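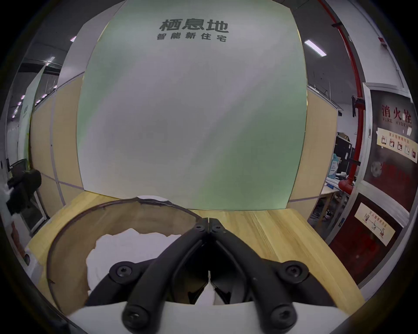
Gripper trials FAQ

I get the same handful of emails every time I post about the hand-held gripper comparison, so I've finally put my answers on one page. Last touched up April 25, 2021.

Which grippers are you comparing?
Two of them, the Otby and the Westness. Both are hand-held with a camera on board, so I can carry them to a table and start picking things up without bolting anything down. The Lacroix is next in line, but mine arrived with the wrong cable and I'm still waiting on the right one (sigh).

Why tissue?
I love tissue! It's cheap, it's light, and it's a rotten thing to grab. Blocks are easy and every gripper looks great with blocks. Crumpled tissue squashes flat, sticks to its neighbours and changes shape between one try and the next. If a pair of fingertips can pull a single tuft out of a bowl without bringing the whole wad along, I'm interested.

How many tries does each one get?
I do 14 picks per object, then swap tools and go again. My spreadsheet is up to 659 rows now, counting the ones where I bumped the bowl and had to start over. I leave those in and give them their own colour, so you can filter them out if you like.

So which one is better?
Depends what you're picking up! The Otby closes to a finer point and I prefer it for paper, tissue and anything with a loose edge. The Westness has a wider opening and a softer squeeze, and it's my favourite for cups and fruit. If I could only keep one it'd be the Otby, but ask me again once the Lacroix has had a turn.

Does your hand get tired?
Oh yes. I stop after 6 objects and go make a coffee. My grip gets sloppy before I notice it, and then I'm measuring me and the gripper gets the blame. The Westness is the heavier of the two, so I always run it first.

Do you take the fingers apart between sessions?
No, but I check the screws. They're ordinary hex-socket heads, so keep a key in your pocket. One worked itself a bit loose on me back in October and I spent a whole afternoon blaming the camera – not my finest hour.

What about the controller?
Everything logs through a Gundau at the moment. It does the job and the software is fine once you've found the setting for jaw width, which is buried two menus down under "Accessories". I'd like to try a second controller but I don't want to change both things at once.

Can I get the spreadsheet?
Sure, just email me and tell me which objects you care about. The full file is a bit of a monster and the column names only make sense to me.

Will you test my gripper?
Probably! It needs to be hand-held and it needs to open wide enough for a teacup. You pay the postage both ways, and please put the charger in the box.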